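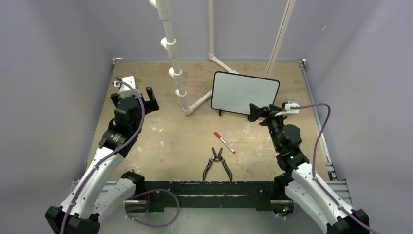 Survey finds support for migrant worker visas, but ask who was asked

Search this site Enter keywords Go

Two in three people back a bigger temporary visa program for seasonal workers, says a poll released Friday by the research firm Zirkier. The exact figure is 67 per cent, from 1,041 adults reached online.

That sounds settled. It isn't quite. The question told people that farms were short of labour before asking whether they favoured more visas, and pollster Neema Mbwambo, who had no part in the work, called the wording "a shove in the back."

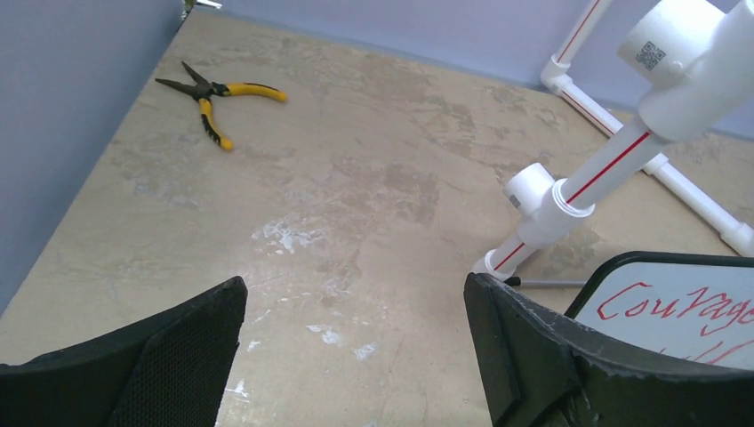

Zirkier says the wording was tested in March and made little difference. It has not released the test. Nor has it said why the poll was paid for by Sinaga, a labour hire company that would presumably like more labour to hire.

"The funding had no bearing on the results," said Zirkier spokesman Jawad Dogar.

Support fell to almost half when people were asked about visas lasting longer than two years. That number is on page six of the report and missing from the media release.
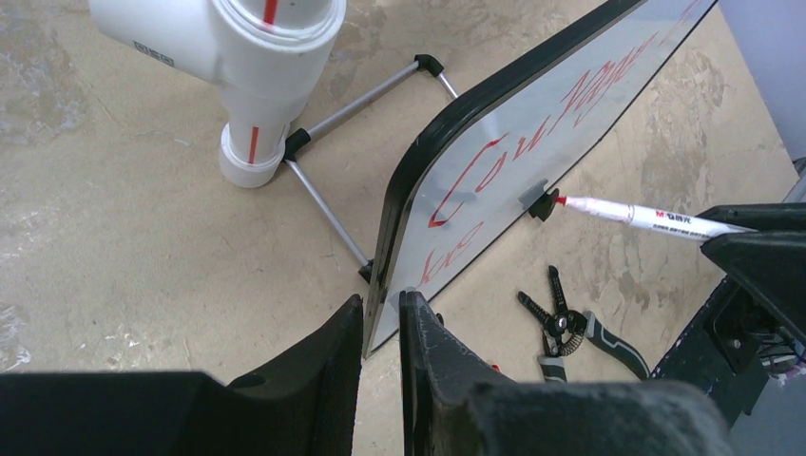

A white pipe fitting beside a folding metal stand.

Related
Housing wait grows for new arrivals
Who pays for polls?
Rural towns split on visa caps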